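The bedroom is always the last room

Tracey Bickerstaff has been clearing and tidying other people's homes for a long time, first together with her aunt and later under her own small firm, Rilow. She has worked in more than 500 homes, and she told me that the kitchen is not the hardest room. "People are afraid of the kitchen because it looks terrible," she said. "But in the kitchen everybody agrees what is trash. In the bedroom they do not agree, even with themselves."

We met in August, early in the morning, in the storeroom where she keeps her bags and folding crates. She made tea and talked while she was sorting labels. I had asked her to explain to me one thing only, the small waste that collects around a bed. I mean the packs, cups, boxes and wrappers that a person puts down in the evening and does not see anymore the next day.

"It begins with one cup," she said. "You drink something in bed and the cup stays. Then the cup has company. After one month you sleep on one half of the mattress and your things sleep on the other half."

Her method is slow. She does not start with a big bag. She sits down on the edge of the bed, takes one item into her hand, looks at it from all sides, and only then decides. I asked if this is not too much attention for an empty pack. She laughed at me a little.

"How do you know it is empty? I found a wedding ring in a cigarette pack. I found 50 dollars in a tea box, folded very small. So I open everything. If it is already torn open, I look inside anyway."
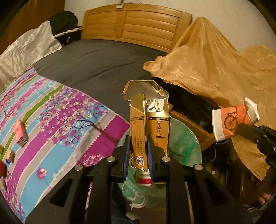
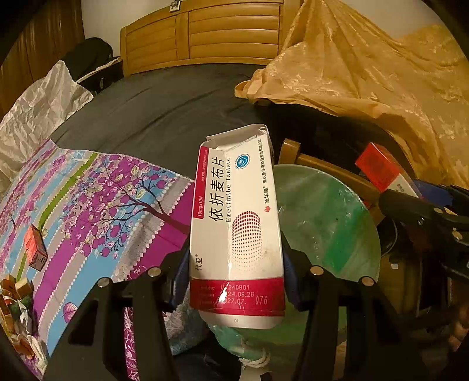
A gold cigarette pack and a paper cup in the first picture, and an opened box of ezetimibe tablets in the second, with the striped tree-pattern blanket behind them.

With medicine she is more strict than with anything else. A box of tablets never goes into the general bag, also when the top is torn and it seems to be finished. She puts it aside in a tray, and at the end she goes through the tray together with the client. They check whether there is still a strip inside, and they read the date on the box. What is too old goes back to the pharmacy, if the pharmacy takes it.

"I am not a nurse," she said. "I don't say to anybody, you don't need this one. I only ask, is this yours, do you still take it, where do you want it to live? Many people have the same tablets in three places. One client was 67 and she had a box under the pillow, because she was sure she would forget. We found a place beside the kettle and now she takes them with her first coffee."

Paper cups she calls the easy ones, and she likes to leave a few of them for the moment when the client becomes tired. Throwing away a cup costs nothing, she said, and it gives back some courage.

I wanted to know about the textiles, too. Her rule is that the blanket stays on the bed until the small things are gone from it. Her former colleague at a company named Skidoson used to lift the blanket by four corners and carry everything out in one go. Tracey tried it and did not like it. "It is fast, but then you have the same pile on the floor, and now it is mixed."

A usual bed takes her 20 minutes. The wardrobe next to it can take the whole afternoon, and she prefers to do it on another visit.

Before I left, I asked what she has beside her own bed. She had to think. "A lamp, a book, my glasses," she said. "And one cup. I will take it away tonight."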